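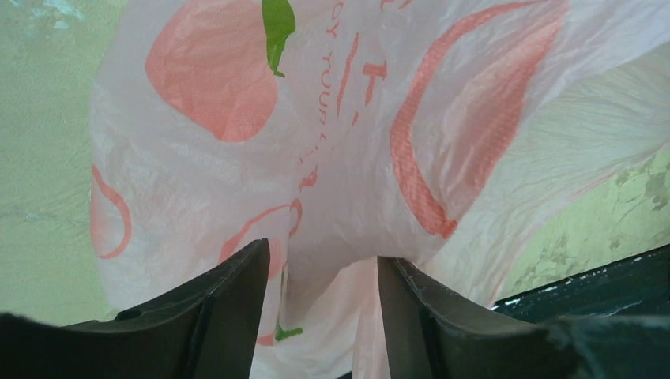

The Bag of Bags

My mother-in-law, Edeltraud, keeps hers in a drawer. My neighbor Ryan Bainbridge stuffs his behind the water heater. Mine hang on the pantry door in Purkow, one big bag full of smaller bags, and last Wednesday the hook finally gave up and came down with a chunk of the door.

So I sat on the kitchen floor and sorted. I kept 36 and let the rest go to the store drop-off, and I'll admit I got sentimental! There's something about the thin white kind with the cheerful print — pink fruit, a green leaf, a big swoosh of red — that I can't bring myself to throw out. They're prettier than they need to be for carrying onions home.

My friend Britta Janssen folds hers into little triangles (it takes her maybe two seconds, it takes me a full minute and some muttering). I tried it for one evening. The triangles are adorable in a shoebox, and they pop open again if you look at them wrong.

I've gone back to stuffing. The new hook is brass, from the hardware place on the corner, and I used a longer screw.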